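Kornside Community Hall
Kitchen and Main Room Safety Walkthrough, with comments
Walked by: Leilani Montoya
Read over by: Sowmya Thampi
Date: Feb 22, 2019

Hello everyone, and thank you for putting up with me and my clipboard again. I went around the whole building this time, kitchen first while it was quiet, then the main room, then the back hallway and the outside steps. Each line has a result and then my comments, which I know run on a bit, but several of you told me in January that a bare "OK" didn't help you much when you were opening up on your own. So you have only yourselves to blame!

KITCHEN

1. Range and oven, knobs and burners
Result: OK
All the burners lit on the first try and the knobs click firmly into off. The front left knob used to slide past its stop and it doesn't anymore, so the new part did the trick. Please keep wiping under the grates after a big supper. The grease there was thin but it was there.

2. Range hood and filters
Result: NEEDS CLEANING
The fan runs well on both speeds. The filters are sticky to the touch, and one had a drip forming at the corner. They slide out toward you and go through the dishwasher on the hot cycle. Let them dry all the way before they go back.

3. Fire extinguisher by the back door
Result: OK
Needle in the green, pin in, seal unbroken, tag up to date. Somebody had hung two aprons over it (lovely aprons, I moved them to the hooks by the pantry). Please leave it bare so a person who has never been in our kitchen can find it in a hurry.

4. Refrigerator and freezer
Result: OK, with a note
The thermometer in the refrigerator was where it should be. The freezer needs defrosting along the top shelf, and there is a tub of soup in there with no name and no date on it. If it's yours, claim it. I'll be sad to throw it out, but I will.

5. Outlets near the sink
Result: FIX
The one to the right of the sink has a test button, and when I pressed it, nothing happened. A good outlet of that kind goes dead when you press test and comes back when you press reset. I have taped over it and called the electrician at Prireck, who has our panel drawing from the last job. Please use the pair on the opposite wall for the coffee urn until I take the tape off.
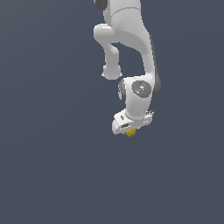
Can we run the coffee urn on an extension cord in the meantime?

Please don't. An urn pulls a great deal of power for a long stretch, and a household cord can heat up under it without anyone noticing, especially if it's coiled or tucked behind something. Carry the urn over to the opposite wall and plug it straight in, with nothing else on that outlet while it's heating. The cups and the sugar can stay where they always are and people will find their way.

6. Knives and the drawer they live in
Result: OK
The block is full and the drawer is tidy. The bread knife had wandered into the dish towels again, point up, and I put it back where it belongs.

7. Floor
Result: OK, with a note
Sound all over, with one tile by the dishwasher beginning to lift at a corner. It doesn't rock yet. I put a dab of adhesive under it and I'll look again next time. The rubber mat goes down whenever the dishwasher is in use, even for a single load.

MAIN ROOM

8. Exit doors and exit signs
Result: OK
Both doors swing out freely and both push bars work with one hand. The sign over the east door flickered when I held the test button, which I take to mean the battery is getting tired, so I have a new one on order. I'd like the stack of music stands moved away from that door for good, and I have spoken to the choir, who were very sweet about it.

9. Room capacity card
Result: REPLACE
The card reads 200 with chairs only, which matches our permit, but it has faded so badly that I had to stand right under it. Sowmya Thampi has offered to print a fresh one. For suppers with tables set up we hold to 185, and that number ought to be on the new card too.

10. Folding chairs
Result: 13 PULLED
I opened and sat in every chair, and my knees would like that recorded. The ones I pulled have cracked seats or a loose rivet at the back hinge. They're tied together with red string in the storage closet. Please don't borrow from that stack, even if we're short. We are replacing them with the Fledero stacking kind, and we'll take a full cart of 50 while we're at it.

11. Folding tables
Result: OK
Every leg lock snaps. If you hear one close without a snap, lift the table a little and push again with the heel of your hand. Two people to a table, always, including those of you who are strong.

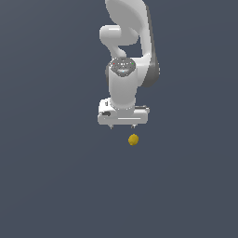 When the tables go back on the cart, please stand them on their long edge with the tops facing each other, and do up the strap before you wheel it anywhere. The cart had its strap hanging loose when I came in, and on the slope down to the closet that's just the sort of thing that ends with a table on somebody's foot. The wheels themselves are fine and I gave them a drop of oil.

12. Lights and the stage step
Result: OK, with a note
One tube is out over the stage, and the white tape on the edge of the step has worn through in the middle. I've put down new tape. The tube needs the tall ladder, and the tall ladder needs a second person, so catch me after coffee one morning if you can spare a few minutes.

BACK HALLWAY AND OUTSIDE

13. First aid box
Result: RESTOCK
Plenty of gauze and gloves, but we're down to the tiny bandages that fit no finger I have ever met. The burn gel has expired. I'll pick up both when I'm over on Salinas Street next, along with a new pair of tweezers.

14. Outside steps and handrail
Result: OK
The rail is solid top to bottom. The bucket of sand and its scoop are back inside the door, where you can reach them before you set foot on anything icy.

STILL OPEN

Outlet by the sink: waiting on Prireck
Hood filters: whoever closes up after the next supper
East door sign battery: Leilani
Capacity card: Sowmya
Stage light: Leilani and one kind helper
First aid box: Leilani

Comment from Sowmya: I've read it all through and agree with everything, though I would like the loose tile done properly before the spring supper. The card will be ready for you in the office on Monday. And the soup is mine, sorry. It's lentil.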